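4. Setting up the office network

Complete section 3 (cable runs) before you start. You need the Jibrin switch, the Dastik router, the printed port map and a laptop with a network port.

4.1 Connect the switch

1. Mount the switch in the top slot of the rack and tighten all four screws.
2. Connect port 1 of the switch to the LAN 1 port on the router. Use the gray cable supplied.
3. Plug in the router and wait for the status light to stay green.
4. Plug in the switch.

Caution: Do not connect two ports of the switch to the same router. This creates a loop and the network will stop responding.

4.2 Assign address ranges

Each department has its own address range. Keep to the ranges below, even if a department has only a few computers today.

Accounts: VLAN 32
Customer service: VLAN 50
Warehouse: VLAN 82

1. Connect the laptop to port 2 and open the router's setup page.
2. Choose Network, then Departments, then Add.
3. Type the department name and its VLAN number.
4. Set the lease time to 520 minutes.
5. Click Save. Repeat for the other departments.

Note: Printers need a fixed address. Enter them under Reserved before you plug them in, or they will pick up a normal lease - you will then have to restart each one.

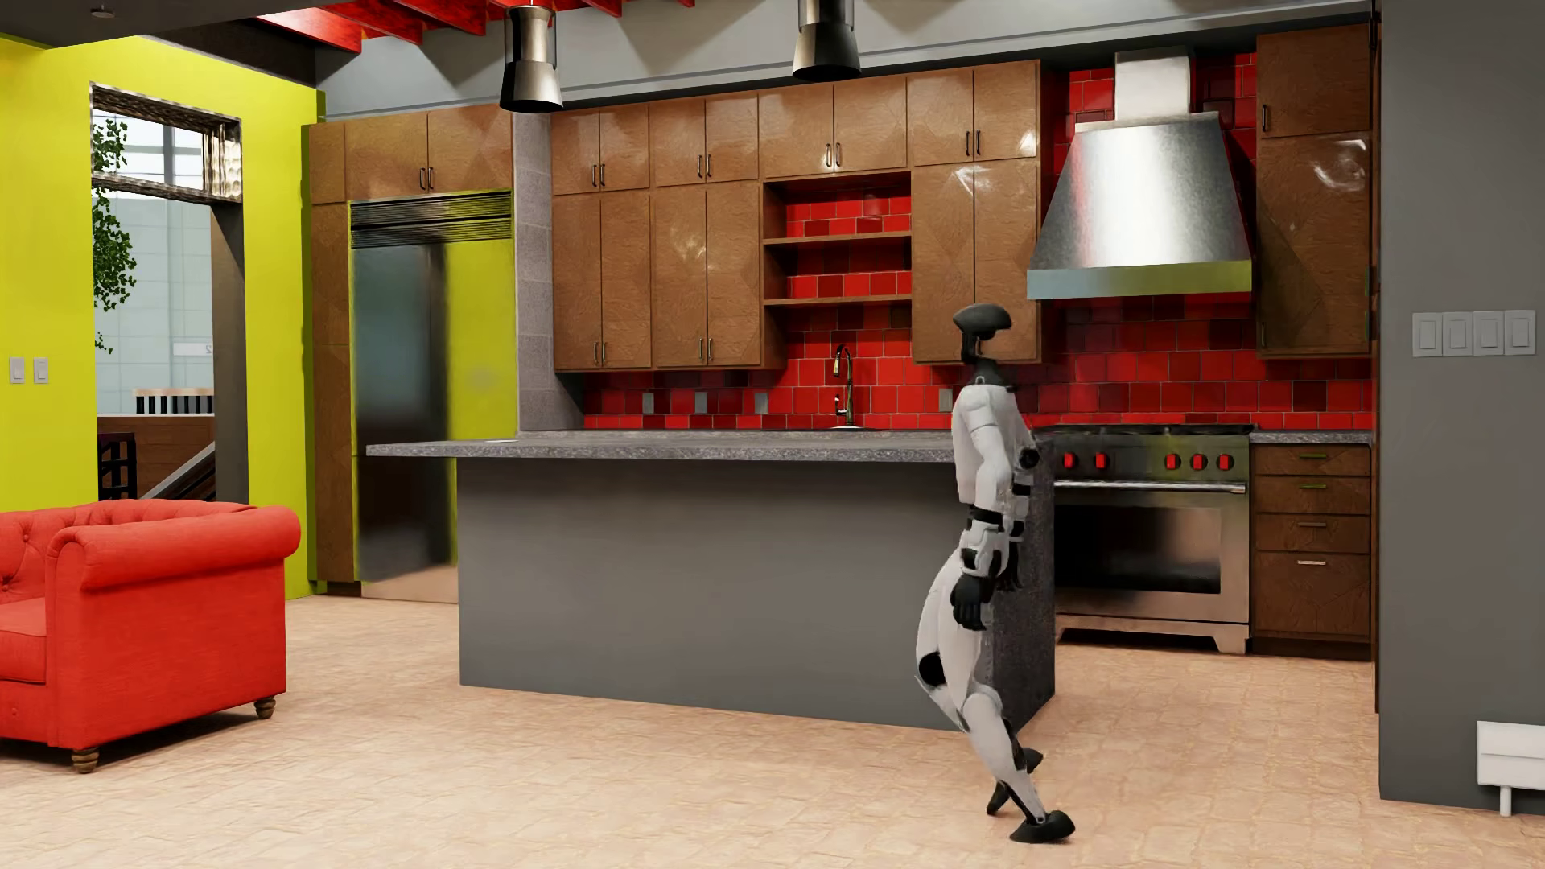 Florante Belmonte asked whether the warehouse scanners can share the customer service range until the new access point arrives. They can, but move them to VLAN 82 before you turn on the stock system, which only accepts scanners from the warehouse range.

4.3 Check the connection

1. Go to one computer in each department and log in.
2. Open the shared folder named Gunato. It should appear within a minute.
3. Print a test page.
4. Write the result next to the port number on the port map.

If the shared folder does not appear, check that the wall socket matches the port map. Swapped cables are the usual cause. If the sockets are correct, restart the switch and try again.

4.4 Save the settings

1. Choose System, then Back Up.
2. Save the file to the Claltex drive, not to the laptop.
3. Send the admin password to Iddrisu Nartey by internal mail in a sealed envelope.

Caution: A factory reset erases all department ranges. Do not hold down the reset button for any reason without a saved backup.

Go on to section 5 to add user accounts.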